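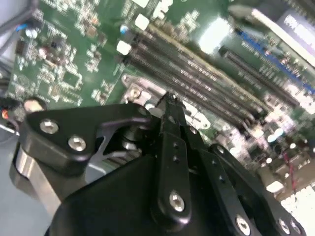 Harju, October

So I've been living with the Kodier for a few weeks now and I keep getting the same question from people who know I bought one: does the battery really drop off a cliff when it gets cold? Short answer, yes, a bit, and longer answer, it depends what you mean by a cliff.

Mine is the smaller of the two tablets, the one with the matt back. I use it mostly for reading on the bus and for doing the crossword in bed, which I realise is a silly thing to spend that much money on (my sister has told me so more than once). Indoors it's lovely. The screen is bright, the speakers are better than the ones in my telly, and I charge it every other night without thinking about it.

Then the mornings turned frosty. I was standing at the bus stop with the battery showing 77, halfway through a chapter, and the next time I looked it said 24. I got on the bus, sulked, put it inside my coat and by the time we reached the library it had crept back up again! Not all the way, but enough to finish the chapter and start the next.

I wrote this up on the Sternetti forum, expecting to be told I had a dud. Instead I got a very patient reply from Seija Kiiskinen, who has had hers since the spring and reads outdoors far more than I do. Her view is that the charge hasn't gone anywhere, the tablet just gets confused about how much it has when the battery is chilly. She told me to stop staring at the number and see how long it lasts over a whole day. Fair enough, so I did, and it got me through to bedtime as usual.

Nicanor Arancibia disagreed with her, at length. He thinks the last update is to blame and that the old software never jumped about like this. I can't say he's wrong, I didn't own one back then. There are now pages and pages of the two of them going at it, all terribly polite, with charts.

What I've changed is pretty small. I keep it in the inside pocket until the bus comes, I've turned off the thing that checks for mail every two minutes, and I've set the charging to stop at 80, which Seija swears by. I've also bought a Hetus sleeve in a sort of mustard colour. It's padded and it smelled strongly of glue for the first few days — it lived on the balcony until that wore off — but it's a nice snug fit and the flap doesn't flop about.

The one thing that still bugs me is the warning. When it thinks it's running low it dims the whole screen and throws a big box over whatever you're reading, and you have to tap it away with a bare finger. In gloves. At a bus stop. If there's a setting to switch that off I haven't found it, and I've been through every menu at least once. If you know where it's hiding, leave me a comment, please!

Next time I'll get round to the keyboard cover, which I have many feelings about, most of them to do with the space bar.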